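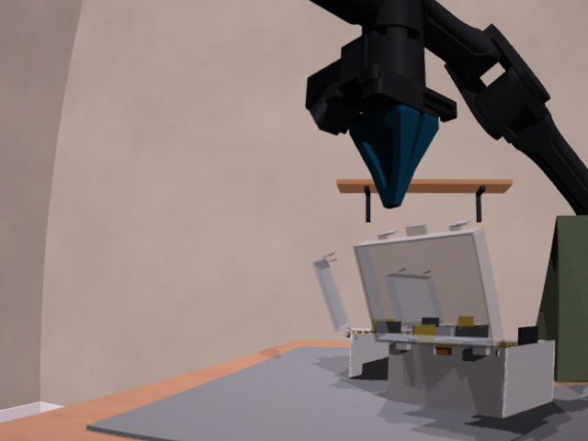
Section 2: Getting Your Bench Ready for the Narorance Arm

Posted in October by Haiyan Fu, Vorndale training desk

Welcome back, and thank you for sticking with me through the unpacking chapter (I know it was a long one). This section covers the first morning with the arm on a case-packing bench. If you have packed by hand for years, as I did, please go slowly. Your job shifts a bit, from filling every case yourself to setting up, watching and catching the odd mistake, and that takes some getting used to!

1. Lay the mat flat on the table and smooth the corners down.

2. Set out your cases and open the lids all the way. A half-open lid is the most common cause of a stop in the practice program.

3. Sign in at the panel and load program 317. Wait for the arm to finish its home move before you reach for anything.

CAUTION: Keep hands, sleeves and lanyards off the mat while the arm is powered. If you need to move a case, press HOLD first and wait for the tone.

4. Choose SLOW and run one full cycle. Stay at the bench for it, even if you're sure of your setup. 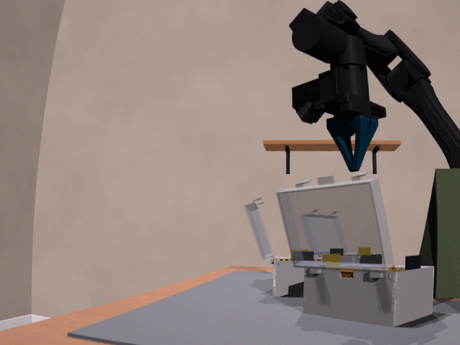
Will I still be packing cases by hand once the arm is running?
Most people still pack some by hand, mainly short orders and anything fragile. On the Buthelezi line the crew settled on roughly 19 hand-packed cases a shift, and they trade places so the same person isn't always at the panel.

5. When the slow cycle ends, press HOLD and check each case yourself. Your eyes and fingers know what a good pack feels like, so do trust them.

6. Write anything odd on the shift sheet, including the small stuff. Those notes go straight to the people who adjust the program, and they do read them.

Note: New operators stay on SLOW for their first 48 cycles. Your lead can extend that if you'd like more time, and plenty of us have asked.

7. At the end of the shift, send the arm home, switch off at the panel and close the lids.

Shared 19 times | 2 comments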